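**Neues aus der Nähecke, 11. August 2021**

Ihr Lieben, ich melde mich aus der Sommerpause zurück, und zwar mit einem Thema, das mich den halben August beschäftigt hat: Leinen waschen. Klingt öde, ich weiß! Aber nach meinem letzten Newsletter kamen so viele Mails zum Einlaufen, dass ich einfach mal selbst probiert habe, was mein Schrank hergibt.

Angefangen habe ich mit dem naturfarbenen Stoff von Lellby, den viele von euch auch haben. Den hatte ich (ja, schimpft ruhig) direkt zugeschnitten, ohne ihn vorher zu waschen. Nach der ersten Wäsche bei 40 Grad war das Hosenbein 2 cm kürzer, und jetzt ist es eben eine Hose für warme Tage. Beim zweiten Stück war ich schlauer: erst waschen, dann feucht bügeln, dann schneiden - und siehe da, seitdem hat sich nichts mehr verzogen.

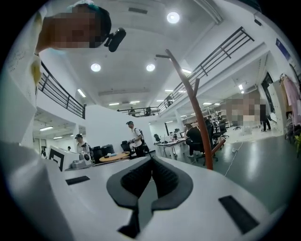 Das Leinen von Doležal ist dagegen eine ganz andere Nummer. Viel fester, fast ein bisschen störrisch, und beim Bügeln braucht man Geduld und ordentlich Dampf. Ich habe daraus acht Servietten genäht, alle mit Briefecken, und bei der letzten konnte ich die Ecken dann endlich im Schlaf. Wer es weicher mag, wäscht den Stoff einfach zweimal vor. Weichspüler lasse ich weg, den mag ich bei Leinen überhaupt nicht.

Gefragt wurde auch nach dem Garn. Ich nehme für alles das von Medik, die 16 Farben im Sortiment reichen mir völlig, und das helle Grau passt erstaunlich oft. Bei dickem Stoff bitte eine frische Nadel einsetzen! Meine alte hat mir eine komplette Naht ruiniert, und das Auftrennen hat länger gedauert als das Nähen selbst - mit Kaffee und Hörbuch ging es dann.

Ach ja, und Fukness: Der kleine Stoffmarkt dort findet wieder statt, und ich fahre auf jeden Fall hin. Letztes Mal bin ich mit viel zu viel Futterstoff heimgekommen, den ich bis heute nicht angerührt habe. Falls jemand dunkelgrünes Futter braucht, schreibt mir gern. Beim nächsten Mal geht es hier um Knopflöcher von Hand, da übe ich gerade noch fleißig.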